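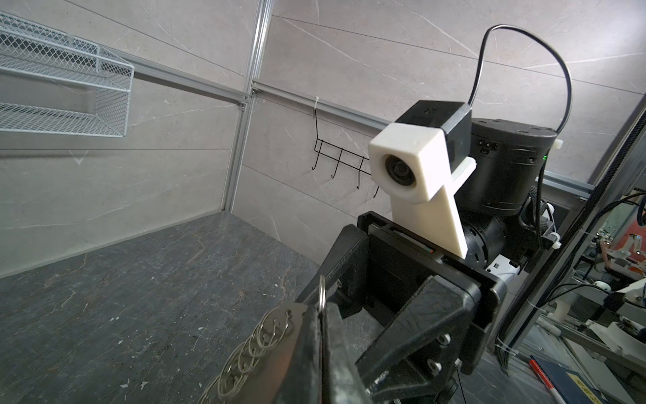
Leave One Basket Empty

When my wife and I moved to Stullinville, the apartment had one closet and the closet had one shelf. The previous tenant had put screws in all the walls, at every height, and the landlord apologized for them and offered to fill the holes. I asked him to wait a week. It is now 19 months and I have taken out only two of the screws, both in the bedroom, where I kept hitting my head on one.

I want to argue for hanging things up. I know it is a small subject. But people in this country write a great deal about how to fold a shirt and which box to put it in, and I think the box deserves more doubt than it receives.

I grew up in a house where the kitchen was mostly wall. My mother had a rail with hooks over the stove, and the sieve, the ladle and the scissors were on it, and the keys too, which was strange but we always found them. There were drawers in that kitchen, but we used them for papers and candles. When I rented my first room abroad, it came with a tall cabinet with deep drawers, and in one winter I bought three can openers. Each of them had gone down to the bottom, under the others.

A drawer is very polite. It closes, and the guest sees a clean front. I understand why people like this. My neighbor Rakiya Olaniyan likes it so much that she has removed the handles from her kitchen cabinets and you must push the doors to open them. We have discussed the matter many times over tea. She tells me that my kitchen looks like a hardware store, and that when she sits in it she feels that all the objects are waiting for her to do something. I have thought about this for a long time and I admit there is truth in it. A wall full of tools is a little noisy for the eyes. If you come home tired, you may not wish to see the grater.

Still, I would choose the noise. I spent up to 90 minutes one evening searching for a small chain, the kind made from simple rings, which I needed to hang a plant. It was in a box inside another box. If it had been on a hook, I would have passed it every morning and the plant would have been up before dinner.
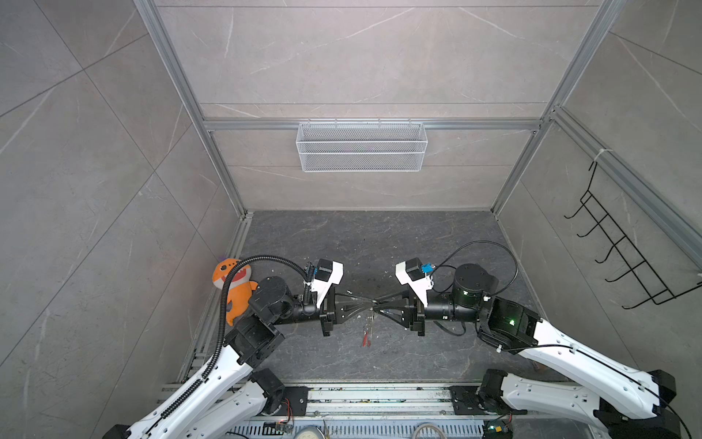 The most common mistake with wall storage, in my opinion, is that people buy the furniture for it. There are now complete systems, with a special board, special pegs and a special cup for the pens. I priced one at Pekau, the big home store on the road out of town, and with all the parts it came close to the cost of a good table. You don't need any of it. A bar across the wall and something with a rim or a hook is enough. A white wire basket over a metal crossbar does the job, and a black rack of hooks can hang from a rail by one small cable tie. I would perhaps use two ties if I had heavy pans, but for towels and brushes one is fine. When you change your mind you cut the tie and move the rack, and the wall keeps no memory of it.

I learned this way of thinking from Musyoka Wanyama, who had a repair shop for bicycles in Mrema when I was a student there. His whole shop was rails. He had no labels, and he was against them. He believed that if you must read a label to find your pliers, then you have put your pliers in the wrong place. He was a severe man in this matter. If a customer put a wrench on the counter, he would pick it up and hang it again before he answered the question. I once found it rude. Now I do the same to my brother-in-law.

There is also the question of wire. I prefer wire baskets to solid ones and I will defend this. You see through a wire basket from below, so you know what is in it even when it hangs above your head. Dust falls through, or most of it does. Rakiya says that small things fall through too, and she is right, so the small things should not go there. Coins, screws and buttons can have a jar.

I would also say, and I think here I lose some readers, that one basket should always be left empty. My wife calls it the rent-free basket. In an ordinary week something arrives in the home that has no place: a toy from a visiting child, a glove, a letter for the people upstairs. If every container is full, this thing goes on the table, and by the next day it has company. With an empty basket on the wall it has somewhere to wait. We look in it when we make coffee and take out what should go.
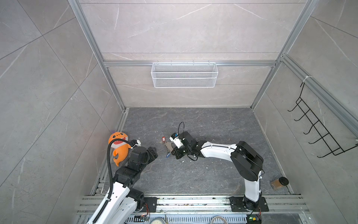
A basket with nothing in it, hung on the crossbar, and the hook rack on the right wall.

People ask me if the walls do not suffer. It depends on the wall. Plaster forgives you and tile does not, and for that reason a bar fixed to posts is kinder than a bar fixed to the surface. I am fond of those large gray panels with a pattern like marble, and I would not like to drill one. Put up two posts, lay the bar across, and the panel behind can stay as it was delivered. In Potow, my cousin did the opposite in her bathroom and cracked the same tile twice.

I do not believe that everything should hang. Winter coats take the whole hall in May, when you no longer want them, and ours go under the bed. Documents belong in a drawer, as my mother knew. Our building newsletter has 3,000 readers, if I can trust the number on its back page, and surely many of them live with someone like Rakiya and must come to an agreement. My wife and I agreed on the kitchen and the hall for me, and the living room for her, with doors that close.

Rakiya came again yesterday. She did not change her opinion, but she asked me where I buy the cable ties, and I gave her eight of mine.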